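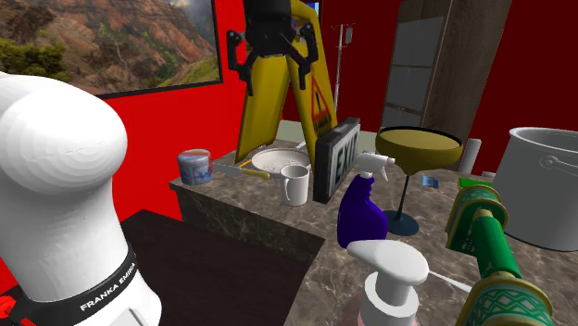 The canyon picture on the red wall.

Stella Mussa had wanted to walk the Mosoti canyon ever since she was seven, and now she was doing it, in March, with a borrowed rucksack and the wrong socks, and she could have sung.

"You are singing," said Jabari.

"Am I? Good!"

The path dropped away from the Rostumard road in long loose bends, and at every bend the cliffs turned a new colour – rust, then brick, then a sort of burnt orange she had only ever seen on the inside of her grandmother's teapot. Down at the bottom was a ribbon of green so bright it looked rude. She wanted to know the name of every bush in it.

Jabari Kombo knew quite a few of them. He had grown up in the village on the rim and had gone down this path to school, 300 steps cut into the rock and then the long slope, and back up again every afternoon with his shoes round his neck.

"Every day?"

"Except when the river was up. Then we shouted our homework across."

She laughed so hard she had to sit down (a lovely flat rock, warm all the way through) and he sat down too and shared out the bread. Swallows were going in and out of the cliff opposite. She tried to follow just one of them and lost it, picked another, lost that one as well.

"My aunt painted this," she said. "From up there, I think, by the bent tree. She only came the once. She talked about it for the rest of her life, and I used to think, well, how good can a canyon be?"

"And?"

Stella looked up at the strip of sky, pale as milk, and at the great red walls holding it there. She thought of her aunt at the kitchen table with her brushes in a jam jar, waving her arms about to show how wide it was, knocking over the salt.

"She didn't wave nearly enough," she said, and got up, and went on down towards the water.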